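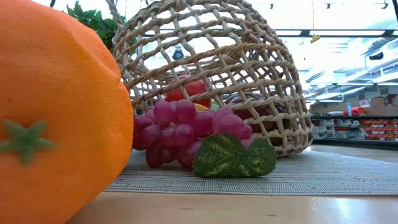
Zimlow support keeps telling me plastic fruit is fine for testing grippers, and I don't buy it. Has anyone compared two grippers on fake produce and had the ranking hold up later on the real stuff?

I'm choosing between the Zimlow two-finger and the Bimside soft one. The Bimside costs 300 dollars more. Their sales page says it handles "anything in the bowl," which tells me very little. My test table has an artificial orange, a bunch of artificial grapes with a leaf on it, and more pieces inside an open-weave basket. Same arm for both, fixed camera. The numbers I have so far favor the Zimlow, but I don't trust them enough to spend money.

Posted by corkboard_77

Dudás

Depends what you want to know. Fake fruit tells you about reach, finger clearance and whether your camera can find the thing. It tells you close to nothing about squeeze force. A plastic grape will put up with a grip that ruins a real one, so a stiff two-finger gripper looks better than it should.

I logged 639 picks with a soft gripper on artificial fruit, then did 115 on fruit from the store. The order of my three finger sets changed between the two. Small second batch, I know, so don't quote me on it.

Two things I'd check before paying anybody:

Score the grapes separately. Lifting a bunch by one grape and lifting it by the middle should not both go down as "success."

Keep the basket out of the first round. Cord weave is great at catching fingertips, and then you're comparing tip shapes when you think you're comparing grippers.

Also ask Bimside how they counted. When I asked, I got a brochure.

Drudutell

zimlow is fine, had mine since May, no complaints. soft ones wear out

corkboard_77

Wear out after how many cycles? Bimside claims a lot and won't put it in writing.

Drudutell

no idea, a guy at work had one

Dudás

Mine had 1589 cycles on it when one finger started to leak at the base. One unit, so make of it what you will. I'd budget for spare fingers and add them to that 300 before you decide.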